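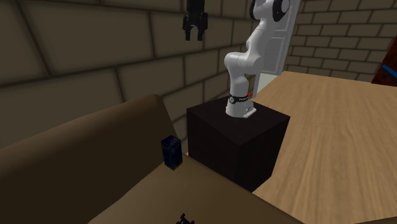 White robotic arm on a black pedestal (computer rendering)

How to find out where a detained person is held, Mustura province

Kanyarat Boonchu
Posted May 10, 2020

Good evening to all. My husband's brother was taken by police in Mustura during the arrests at the port workers' union. The radio said 196 persons were detained in two provinces, but the newspaper wrote more than 200, so I don't know which list is the correct one. He was allowed one short call. He said only that he is well and that they will maybe move him to Zamudio.

I telephoned the main station in Mustura two times. The first officer told me he is not there, and the second told me that he cannot give information by telephone. We live in Landa and it is a long way by bus. Is there some office where the family can ask in writing? And must we already have a lawyer before we ask? We have his identity number and a copy of his work card. Thank you for reading.

Desmond Nakamura
Newspapers are always wrong with numbers. Just go there in person, they have to tell you.

Anas Zoubi
I am sorry for your family. I had the same situation with my nephew last September, so I will write what we did, but please check it with a lawyer because the rules could be changed.

You do not need a lawyer to ask where he is. Go to the prosecutor's office in the province where he was arrested, so Mustura, even if he was moved after. At the registry window ask for the form for relatives of detained persons. In our time it was form 457. You write his full name, the identity number, the date and place of the arrest, and your relation to him. I think a brother's wife was accepted, but it is better if your husband signs it. Ask for a stamped copy and keep it.

We received the answer on the next working day. My nephew was in Zamudio, in the building behind the court and not in the police station, and for this reason the station always said he is not there.

For the lawyer, the bar association in Landa has a duty list and the first visit was free for us. They can also call Zamudio directly, which was much faster than our calls.

Kanyarat Boonchu
Thank you, Mr. Zoubi. My husband will go with the morning bus. Do you remember if they accept clothes and medicine at the building behind the court? He takes tablets for blood pressure.

Anas Zoubi
Clothes yes, without cords. For the tablets they wanted the prescription with the doctor's stamp, and the box must be closed.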